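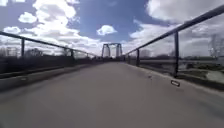 How to Check a Footbridge Deck and Railings

A paved footbridge with pipe railings doesn't need much attention, but it does need a look twice a year. The method below is the one we use on the Mutitura crossing, and it will work on most short bridges with a hard deck, a curb along each side and steel rails. It is a walking check, done by eye and hand. It does not replace the inspection by a licensed engineer.

We do ours in June and again after the leaves are down.

What to bring

A clipboard and a pencil
Chalk or a lumber crayon
A 6-foot straightedge
A tape measure
A stiff hand broom
A flat screwdriver
Work gloves
A phone or camera for close-ups

Before you start

Get a plan of the bridge or sketch one. Two long lines for the curbs, and a tick for each railing post. Number the posts from the near end, with L for the left side and R for the right. Left and right always mean as seen from the end where you parked. Write that end on the sheet. On our first sheets we left it off, and the fall notes couldn't be matched to the spring ones.

Pick a dry day with flat light if you have the choice. Low sun is good for finding dips in the deck and bad for looking at the rails.

Step 1. Walk the deck once without stopping

Go down the middle at a normal pace and look well ahead. Long sags and humps show up better from a distance than from right on top of them. Sight along the curbs too. They should run straight toward the far end, or follow whatever camber the bridge was built with. Mark anything odd on the sketch and keep walking.

Step 2. Walk back along one edge

Now go slowly. Look for cracks, loose surface, patches that have lifted and places where water stands. Light streaks are often only dried silt or salt, so brush them before you write anything down. If the mark stays, scratch it lightly with the screwdriver. Sound material won't crumble.

Lay the straightedge across any dip and measure the gap under the middle. Chalk the spot and note the nearest post number. Repeat along the other edge.

Step 3. Check the curbs

Sweep the corner where the curb meets the deck. Dirt packs in there and holds moisture, and drain openings get buried. Look along the top of the curb for chips and along the face for rust stains. A brown stain coming out of concrete usually means steel is rusting inside, and it goes on the list for the engineer.

Step 4. Check the rails

Put your gloves on. Run one hand along the top rail for the full length of the bridge, feeling for burrs, flaking paint and open joints. Do the same with the lower rail where there is one.

At each post, take hold near the top and push outward, then pull back. Push firmly but don't throw your weight on it. There should be no movement and no clicking. Then crouch and look at the base. Dark paint hides rust well, so look for bubbles and tap them with the screwdriver handle.

If a post moves, tape off that stretch and report it the same day.

Step 5. Check both ends

Look at the joint where the deck meets the path. A raised lip of half an inch will trip people and catch stroller wheels. If there is a frame or gateway over the crossing, look at the feet and the bolts from the ground. Leave the upper part to someone with a lift.

Step 6. Write it up

Use one line for each item: post number, side, what you found, the measurement, the photo number. Sort the lines into three groups: fix now, fix this season, watch. Our last sheet went to Nghĩa Doãn at Irkent on 15th August with 3 items in the second group and none in the first.

Keep the old sheets with the new one. The "watch" items are only useful if you can compare the measurements.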